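Bin Picking Build - Project Report
Group 4: Karabo Nkuna, Ilir Kelmendi, Precious Shezi
Supervisor: Gerrit Zwane
Submitted 2025-11-03

1. What we wanted to do

Get an arm to take blocks out of one metal bin and put them in a second bin, no person helping. Built in the shared workshop at Numusine, evenings mostly. The arm was already there, so our part was the gripper, the wiring, the bin setup and the code.

2. Setup

Two metal bins, one behind the other. First week they slid every time the gripper touched a wall, so Precious clamped them with bar clamps. Much better. Blue tape on the table for marking positions - please dont peel it, we lost a whole evening redoing the calibration after somebody did.

Gripper is version three. One and two cracked at the finger mount. Wiring is still messy, cables need to be tied back properly before the demo.

Blocks are red and green, long shape. Ilir wanted cubes (easier) but long ones make the angle matter and that was the point of the project.
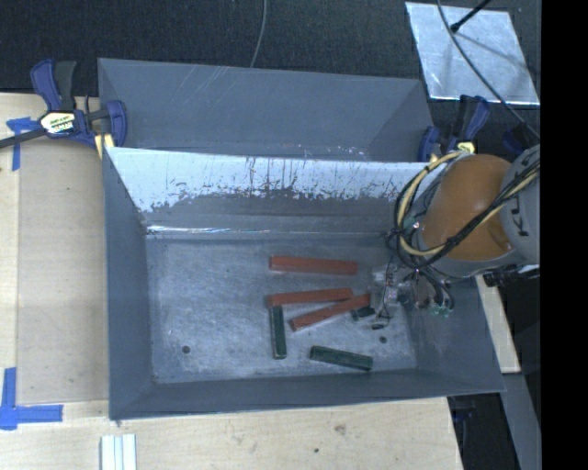
Fig. 1. Front bin with red and green blocks, gripper at the right side. Second bin behind.

3. Tests

262 pick attempts over the whole project. Dropped or missed: 92. Most of the misses were blocks lying close together, where the fingers come down on the neighbor and the code thinks it has a grip. Blocks near a wall were the next worst. The fingers need space on both sides and the bin walls slope, so we had to come in tilted. Karabo wrote that part, it took some 12 tries to get an approach that didnt scrape.

Green was harder to detect then red. Dark green on gray metal, and the shiny spots on the bin confuse the threshold. We moved the lamp twice. Helped a bit.

4. Problems

- Connector on the gripper came loose mid run, two times. Hot glue for now.
- Code has no check for "bin is empty". It just keeps looking.
- Log file from the first week got overwritten. Those runs are not in the totals above.

5. Still to do

Empty check. Cable ties. Try a matte liner in the bin, Annatjie Mofokeng has offered us an offcut of rubber mat. Gerrit wants a run with mixed block sizes but we need wider fingers for that, Karabo is printing a set this week.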